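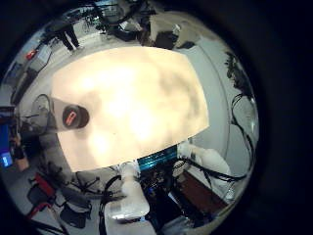
Stumthorpe Felt Pilling Records

Version 3

Summary

Stumthorpe is a tabular dataset of pilling and abrasion results for pressed wool felt and wool-blend felt. It holds 800 rows, one per test specimen, cut from 137 sheets. Three mills supplied the sheets: Pendham, Ivanyshyn and Feltix. The intended use is modeling surface wear from sheet properties. Woven and knitted fabrics are out of scope.

Files

specimens.csv: one row per specimen, 800 rows
sheets.csv: one row per sheet, 137 rows
grades.csv: individual grader scores, long format
CHANGES.txt: version history

All files are UTF-8, comma separated, with a header row. Decimal mark is a period. Missing values are empty fields. Earlier versions used -9 for missing values in the mass columns; scripts that filter on -9 should be updated.

Fields in specimens.csv

specimen_id: string, unique
sheet_id: string, joins to sheets.csv
position: edge, middle or corner of the sheet
mass_before_g: mass after conditioning, before the test
mass_after_g: mass after the test and brushing
cycles: number of rub cycles completed
pill_grade: median of the grader scores, 1 (severe) to 5 (none)
stopped_early: 0 or 1

Fields in sheets.csv

sheet_id: string, unique
mill: pendham, ivanyshyn or feltix
wool_pct: wool content by mass, as declared by the mill
thickness_mm: mean of readings taken at the four corners
density_g_cm3: computed from sheet mass and nominal volume
dye: none, acid or reactive
batch_month: month name only; the year was dropped before release

Conditioning and grading

Sheets were stored flat and conditioned for 15 hours before cutting. Specimens were weighed, rubbed against a standard wool cloth, brushed once in the machine direction and weighed again. Pill grade was assigned by eye under a fixed lamp. Each specimen has three scores in grades.csv. Graders did not see the mill name or the sheet ID.

A specimen was stopped early if a hole formed. Its mass_after_g is recorded but should not be compared with specimens that ran to the end.

Known problems

wool_pct is declared, not measured. Feltix rounds to the nearest 5.

Ivanyshyn sheets from January have no density value. The sheet mass was not recorded.

Dark dyed sheets tend to score higher than undyed sheets of similar construction. Pills are harder to see on them. Include dye as a covariate or restrict the analysis to dye = none.

Splits

No official split is provided. Specimens from the same sheet are strongly correlated, so split by sheet_id. A random split by row will overstate accuracy.

License

Free for research and teaching. Redistribution is allowed if this file is kept with the data.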